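Stirkley Workshop Forum > Storage and Benches > Metal bins: drain holes, scuffing, and what to put in the bottom

flerna_bench
Posted Thursday, 7:12 am

I have three gray steel bins under the bench, all bought second-hand as a lot. Sloped back wall, flared right side, flat floor. They are used as catch-alls: tape measures, glue caps, offcuts of plastic, whatever comes off the bench at the end of the day. Two questions.

1. The floor has holes in it from the factory or from a previous owner. Small screws go through. Plug, cover or leave?

2. The floor is worn back to bare metal and it marks things. Light-coloured cloth picks up a gray smear. Is a liner worth it, or should I repaint?

Internal floor is about 400 mm on the long side. I don't need it watertight.

onu_side
Posted Thursday, 7:40 am

Leave the holes. They are either mounting holes or drains, and in both cases you'll want them again the day after you fill them. If screws are going through, screws shouldn't be in that bin. Put them in a lidded tin.

Liner: 5 mm closed-cell foam, cut slightly oversize so it holds itself in. Don't glue it.

kelp_and_rivets
Posted Thursday, 8:05 am

Disagree on the foam. Foam in a catch-all bin holds swarf. After a month you have an abrasive pad with tools sitting on it. I pulled a sheet out of one of mine last October and the underside was fine but the top had so much aluminium in it that I threw it in the garbage.

Rubber matting, ribbed side down. It can be lifted out and knocked against a post.

onu_side
Posted Thursday, 8:11 am

If you've got swarf in the same bin as your tape measure, the liner isn't the fault.

Viktória Somogyi
Posted Thursday, 9:30 am

Repainting: I've done it on bins of this type and would not do it again for the floor. Etch primer and two coats of enamel on the side walls lasted well. The same system on the floor was through to metal along the scuff lines within one season. Sliding contact from tool bodies will take any brush-on enamel off a flat floor. Powder coat lasts longer, but the quote I had was 70 dollars a bin, more than I'd paid for the bin.

If you do paint, do the walls and stop at the radius. Wipe the floor with a light oil and accept the colour.

flerna_bench
Posted Thursday, 9:52 am

Oil on the floor would make the smearing worse, I'd think. The cloths are the problem.

Viktória Somogyi
Posted Thursday, 9:58 am

It would. Then don't keep cloths in it. Paste wax is the alternative, buffed off completely. Zulerness do one in a flat tin that goes hard enough. It needs redoing every couple of months.

graham_wpg
Posted Thursday, 12:16 pm

Is anyone going to query the mixed contents? A catch-all is fine as a tray you empty every night. As storage it doesn't work. The hard heavy items go to the bottom and the soft ones end up on top, so every small thing is under a rag. I spent most of a winter looking for a depth stop that was in the bin the whole time.

Sort by what damages what. Tape measures and anything with a hook in one bin. Cloth and paper in another, or hung up. Thin clear plastic goes in the recycling unless you can name the job it's for.

kelp_and_rivets
Posted Thursday, 12:31 pm

Agree with all of that except hanging up cloths. Hung cloths in a shop collect dust. Drawer.

onu_side
Posted Thursday, 12:44 pm

A bin that is emptied every night is a bench with sides. I keep mixed bins and have no trouble, provided the number of things stays low enough to see the floor. Once the floor is covered, empty it. That's the only rule I have and it takes less time than labelling.

graham_wpg
Posted Thursday, 12:50 pm

Seeing the floor doesn't help with things the same colour as the floor.

Nelu Ene
Posted Thursday, 1:25 pm

graham_wpg has a point there and it bears on the paint question. Worn steel is a poor background. Anything gray, brown or clear disappears against it, and the scuffs throw reflections that break up the outline of whatever is left. Yellow is easy to find. Black is easy to find. The rest you locate by feel.

A matte liner in one mid-tone colour fixes most of it. I use a green cutting mat trimmed to fit. Fine swarf wipes off it, it doesn't shed, and it spans the holes without plugging them, so it answers the first question as well. It's stiff enough not to sag over a 20 mm opening.

kelp_and_rivets
Posted Thursday, 1:39 pm

How do you get it out to clean? Cut tight, they're a nuisance.

Nelu Ene
Posted Thursday, 1:47 pm

Push a pencil up through one of the holes from underneath. Another argument for not filling them. 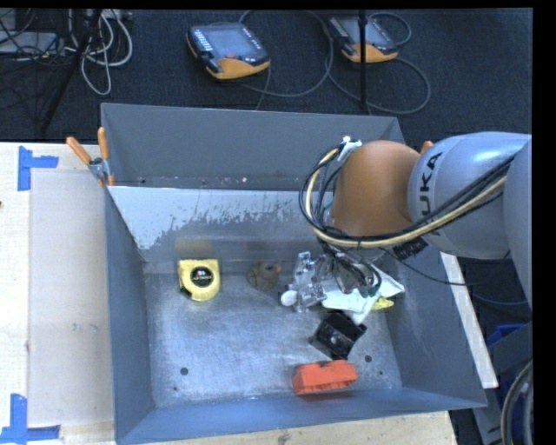
Page last modified: Thursday, 4:18 pm

flerna_bench
Posted Thursday, 2:20 pm

Photo is up. The yellow tape measure is at the left near the back wall, and the small bird to the right of it is the sort of thing Nelu means: brownish-gray on gray metal, and the orange at the beak is what gives it away. The larger holes are the two at the lower left and lower right, each with a tiny one next to it.

onu_side
Posted Thursday, 2:34 pm

A large hole with a tiny one beside it looks to me like a fastener and a locating pin. I'd call those mounting holes. Definitely leave them. You could bolt the bin down through the two big ones with fender washers and the screw problem is gone as well.

graham_wpg
Posted Thursday, 2:41 pm

The white sheet has a bit of yellow showing from under it. That is precisely my complaint about cloth or paper in a mixed bin. Without the one bright corner you wouldn't know there was anything there.

Viktória Somogyi
Posted Thursday, 3:02 pm

The upper part of the sloped back wall is whitish with a ragged lower edge. If that is lifting paint, scrape it back to a firm edge before you do anything else, or it will keep dropping flakes onto whatever liner you pick. If it's only abrasion it can stay. Run a plastic scraper along it and see whether anything comes off. There's a pale speck on the ledge above, so I'd check.

The floor is past painting. Scuffed all over, though I can't see any pitting worth treating. Wax or cover.

kelp_and_rivets
Posted Thursday, 3:10 pm

Still rubber mat for me. The black block would be hard to see on black rubber, I'll give Nelu that.

flerna_bench
Posted Thursday, 3:33 pm

Going with the cutting mat on one bin and wax on the second, third left as is for comparison. The Flerna mats come in a size that should need only one long edge trimmed. Screws are moving to a tin. Cloths are moving to a drawer. The clear plastic was packaging and has no job.

graham_wpg
Posted Thursday, 3:40 pm

Trim it with a new blade and several light passes. They wander if you lean on them.

onu_side
Posted Thursday, 3:46 pm

Round the corners too. A square corner will lift and catch the hook of the tape.

Nelu Ene
Posted Thursday, 4:05 pm

Matte side up. Some of them have a printed grid on the other face that is nearly as shiny as the steel.

221 views. Log in to reply to this thread.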